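Email Signup Forms: FAQ
Updated 2026-06-10

How many fields should my form have?
Email. Maybe first name. Thats it. Every extra box costs you signups, and you can ask for the rest later.

Where do I put it?
Footer plus one spot mid-page. Popups if you must, but set a delay. Wirnitz, our form builder, lets you set it per page.

What does the free plan cover?
Up to 2704 contacts. After that forms still collect, but sending pauses till you upgrade or clean the list.

Do I need double opt-in?
Depends where your readers live. Default is on. Leave it on if unsure. Fewer names, fewer bounces.

Can I import from Zurkater or Vernau?
Zurkater yes, CSV export, then Lists > Import. Vernau only tags and emails for now, custom fields get dropped. Working on it.

Confirmation email isn't arriving??
Check spam first. Then check your sender domain, a typo in the DNS record is the usual thing. Takes up to nine hours to update after you fix it.

What should the button say?
What they get. "Send me the checklist" over "Submit". Test one wording at a time, and give it a couple weeks before you pick a winner, small lists swing alot.

Can I have more than one form on a page?
Yes, up to five. Give each its own name or the reports lump them together.

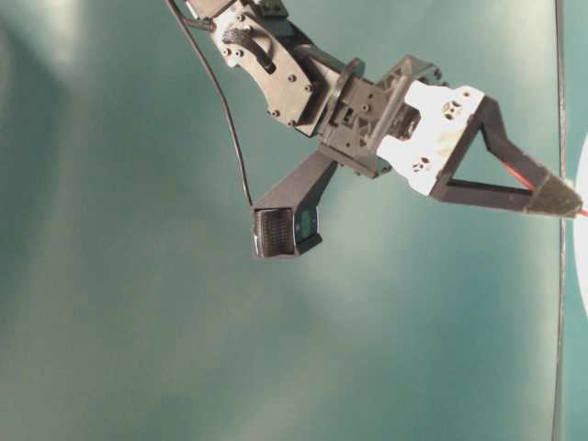

Tahira Dogar: Does the import keep unsubscribes from Zurkater? I have a bunch and don't want to email them again by accident.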